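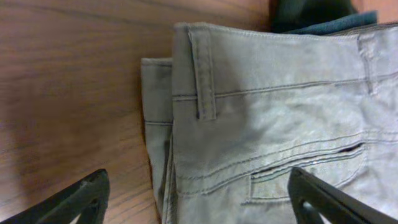
I have been hunting for light gray pants that can pass for dressy since February, when my old ones gave out at the knee in the middle of a parent-teacher night. I wanted something smooth, pale, and a little nicer than chinos, and I did not want to pay 200 dollars for it. The Lavham Rätsep pants were 49 on sale, so I bought a pair and have worn them twice a week ever since (more or less, my laundry schedule is what it is!). The thing that sold me is the stitching. It's darker than the cloth, and it runs along the waistband and again in a doubled row across the seat, so you get these nice crisp lines on a fabric that would be pretty bland without them. Even the belt loops have it down both sides.

The fabric has a tiny bit of sheen. In daylight it reads as gray, and under my kitchen bulbs it drifts toward khaki, so if you're trying to match a jacket, take the jacket to a window first. I had a navy sweater and a burgundy one in mind and both work great. Black shoes look a bit harsh with them – brown is better.

Fit

I went with my usual size and the waist was right on the first try, with the seat a little roomier than I'm used to. The waistband is wide and lies flat under a belt, and it doesn't roll down when I sit. The legs came long on me. I took mine to Priit Mets at the Korkusell dry cleaner's and he shortened them 2 inches while I was off buying groceries.

The back pocket is the welt kind, just a neat slit with rows of stitching around it. Looks sharp, but my wallet goes in with a fight and comes out with a bigger one. I've moved the wallet to my jacket and made my peace with it.

Washing and folding

Cold wash, hang by the cuffs, and that's it. They do wrinkle. Soft wrinkles, mostly across the seat where you sit on them, and most of it goes away if I smooth them out by hand while they're still a little damp. I don't own a proper ironing board, so all of my folding happens on the brown wood table against the wall, and I'm happy to report the pale cloth has never picked up a mark from it. Fold along the legs first, then in thirds. The fabric is smooth enough that a tall stack likes to slide, so keep the pile low.
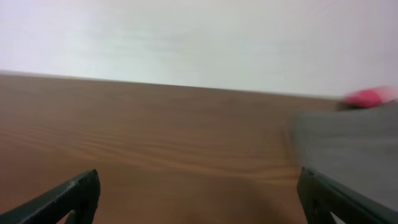
Would I buy them again?

Yep, and I'm already eyeing a second pair. I had the Gimedora version a few years back, and it was softer, but the seams started to pull after one summer. These feel tougher. If you carry a lot in your back pockets, skip them. For the office, dinners, and long car rides I'm very happy, and at full price I'd still think about it – maybe for a day or so longer.

Comments

Agnese Grigaitė: Did yours shrink at all? I washed mine warm by mistake and now I'm scared to try them on.

Reply from author: Not on cold! Try them on, it's better to know.

pocketful: Agree about that back pocket. My phone won't go in there at all.

marlo_t: How are they in hot weather? I run warm and I need something for a wedding in 6 weeks.

Contact | © All rights reserved | Back to top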